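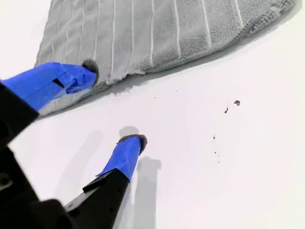
The Third Rule

The rules hung on the wall beside the door, on one sheet of paper, and there were eight of them. Defne Dursun had written them in her first winter at Nirix, when the company had four people and the towels were brought from her mother's cupboard.

Rule one: look at the table before you look at the screen. Rule two: the first corner belongs to the arm which touches it first. Rule three: an attempt that you helped with your hand is not an attempt. You write it down as stopped.

It was rule three that they quarrelled about, on a Wednesday, at ten minutes past six in the evening.

"We have 544," said Benjie. "Soylu wants 1000 by the end of March. If I count the ones where I only straightened the edge a little, we have many more."

"How many more?"

"I did not write them down. That is the trouble with your rule."

Defne took off her coat again and hung it on the chair. She had been almost at the stairs. Soylu was a laundry firm with grey towels in all its hotels, and its people had visited twice, and both times they had asked about the number and drunk their tea and gone home.

"Show me one," she said.

He started the arms. They had a way of waking up that she still liked, a small shiver in the motors, as with a dog that hears its name. Then they went down to the cloth. 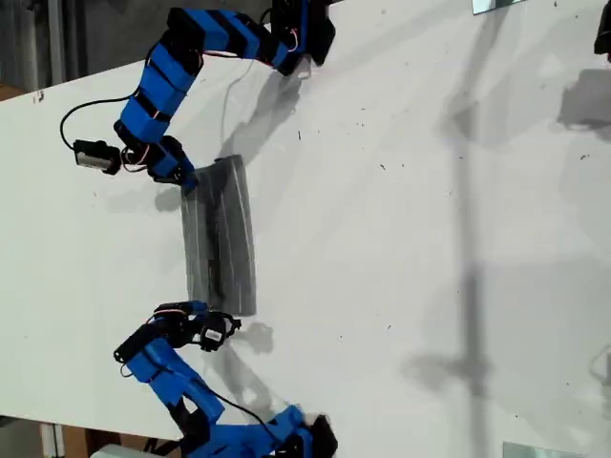

Benjie Saludo

He kept his hands in his pockets, so that she could see them. The left one had been itching to move for weeks. At his last work, at Tastska, they sorted plastic lids, and if a lid lay badly you gave it a push and the line went on. The foreman gave it a push also. It was considered polite.

"It is going to slip," he said.

"Then it slips."

"One finger. I would move it by one finger, and the fold would be good."

"And in the hotel, who is the finger?"

He did not answer this. He was thinking of a woman in a basement, whom he had never met, with a trolley of wet towels and a machine beside her that had learned everything from his clean corners. She would have to stand near it all day. She would put her hand in – of course she would, at the worst moment – because the machine had always been given a hand.

The cloth slipped. It was a small thing and it made no noise.

Benjie pressed the pause, waited until both arms were still, as rule five demanded, and took the pencil from its string. In the column he wrote: stopped, corner lost, no help given. His letters were bigger than usual.

"Is there a rule about being tired?" he asked.

"No."

"There should be."

She read the sheet on the wall as if somebody else had written it. Then she took the pencil from him and added, under the eighth line, a nine and a full stop, and stood there.

"How do you want it?" she said.

"After 100 attempts, you go out and eat something. And the other person does not ask for the number."

She wrote it nearly like that. He noticed that she left out the second part, and he told her, and she put it in, very small, along the bottom of the paper where there was still room.

Then he pulled the towel straight for the next one, with both hands, which between attempts was allowed.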